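Home | Agendas | Minutes | Bylaws | Water Notices | Contact

PLIDSIDE MUTUAL WATER ASSOCIATION
Minutes of the regular board meeting, November
Held in the meeting room, Brevcombe Hall

Call to order: 7:00 p.m. A quorum was present. The October minutes were approved with one correction: in item 4, "supply line" should read "return line."

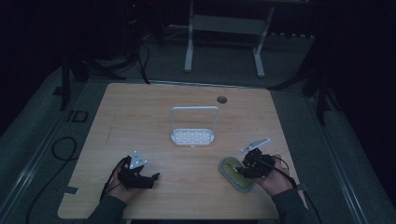

The light wooden tabletop, in both views.

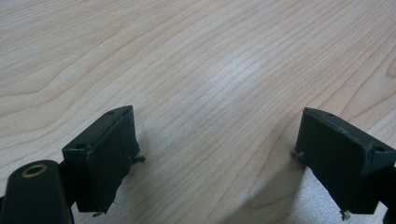 1. Operations report

The operator reported normal production from both wells. Chlorine residual at the far end of the Brevcombe line stayed within the target range for the month. The pressure reducing valve at the lower vault was rebuilt with a new diaphragm and seat. Downstream pressure is now set at 65 psi and has held there overnight. The old diaphragm had a split along the bolt circle.

The level sensor in the upper tank continues to drift. The operator recommended replacing it before the tank is next drained for cleaning. The board agreed by consensus, with the cost to come from the repair budget.

2. Meter replacement

Meters remaining to be replaced: 19. Most are on the north side of Plidside, where the boxes are deep and several have filled with silt. Boxes will be cleared before the meters are ordered so that fittings can be measured in place. Members whose service will be shut off are to receive written notice at least 10 days ahead.

A member asked whether the shutoff valve on the house side could be replaced during the same visit. The board's position is that the house side remains the member's responsibility, but a member may hire a plumber to work during the shutoff.

3. Main repair, Brevcombe line

Two bids were received for replacing the section of main under the creek crossing. Balaskas bid on open trenching with a temporary bypass. Zinar bid on boring, with no bypass included. The bids can't be compared as submitted. Motion to ask Zinar to resubmit with a bypass and to ask Balaskas to state the depth of cover. Seconded and carried.

The creek permit must be in hand before either contractor is scheduled. The application is complete except for the site drawing.

4. Storage tank

Discussion of a second tank was continued from October. The smallest size considered, 1,000 gallons, was dropped as too small to affect fire flow. The secretary will request foundation requirements for the larger sizes.

5. Rates

No change proposed. The late fee wording on the bill will be revised to match the bylaws.

6. Member comments

One comment on brown water after hydrant flushing. Flushing will be announced on the notice board the week before.

Adjourned 8:40 p.m.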